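We use cookies to keep this site running. Accept / Manage

Cell 2 restart checklist, earbud sort
Posted Saturday, 6:40 am by Lalent floor team

Reason for check: arm dropped grip force mid pick and stopped on a Cemar drive fault. Second stop this month. Nobody hurt, guard door was shut.

E-stop, both buttons: OK
Door interlock: OK, slow to latch. Watch it.
Fault log saved: yes. Stop came at cycle 2,722
Finger screws: left side loose, re-torqued
Finger wear: scuffs and scratches, still usable. Order spares from Russo
Wrist cable: FAIL. Jacket rubbed thru near the clamp. Swapped, old one tagged
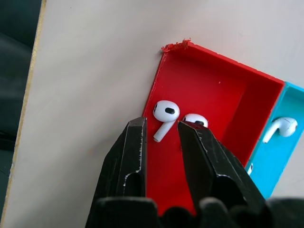

Bins: red one has a rough spot on the rim, top corner. Pull it at shift change, dont want bits of plastic in with the buds. Cyan stays.
Grip force: was set at 29 percent, Clivier sheet says lower for buds. Turned down, see log
Slow speed test: roughly 400 picks, no fault
Full speed test: NOT DONE. Needs sign off first

Do not reset the drive from the pendant if it trips again. Lock out, call maintenace, leave the part where it is. Last time it got cleared twice before anyone wrote it down.

Recheck cable clamp end of shift.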